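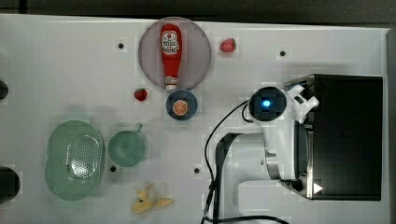 Page last changed: January, by Aurora Morais

Play kitchen box: questions and answers

Which box is this page for?
It is for the Foltby kitchen box, number 716. If your box has number 942, it is the bigger one with the tea set, and it has a separate page.

Can I borrow it for one afternoon only?
Yes. You can collect from 9 in the morning at our Quintela room and bring it back before we close. Please write your name in the book by the door, also for a short loan.

Are the strawberries and the orange slice for eating?
No. All food in our boxes is for pretend play. Please explain this to the smaller children before you start. The same is true for the ketchup, please do not try to open the white cap.

Is the box suitable for a child under three?
We do not lend it for this age. The strawberries are small and a little child can put them in the mouth. Ask us for the Nutamora basket, where all the pieces are large.

One strawberry is darker than the other. Did I receive the wrong one?
No, both belong to the box. The pieces were bought in different years and the reds do not match well.

What is the green oval thing with the holes?
It is the colander. Some families have returned it in the bath toys box, so I repeat it here: it goes with the mug of the same green.

Which dish goes with which food?
There is no rule. My own group likes the orange slice on the small dark blue dish, and the big pinkish plate is used for everything else, even for the ketchup bottle lying down.

How do I wash the pieces?
Use warm water with a drop of washing-up liquid, and a soft cloth. Do not use the dishwasher. For the ketchup bottle, please only wipe it, the label does not like water. The small holes of the colander can be cleaned with an old toothbrush.

How should I pack it?
Put the big plate at the bottom, then the colander, and the mug and the blue dish inside the colander. The food goes in the cloth bag.

I have lost a piece. What must I pay?
For the first small piece, nothing. Tell us which one and we will look in the spare drawer. For a plate, a dish or the mug we ask you to speak with me first, as we can sometimes order the same from Trodwood.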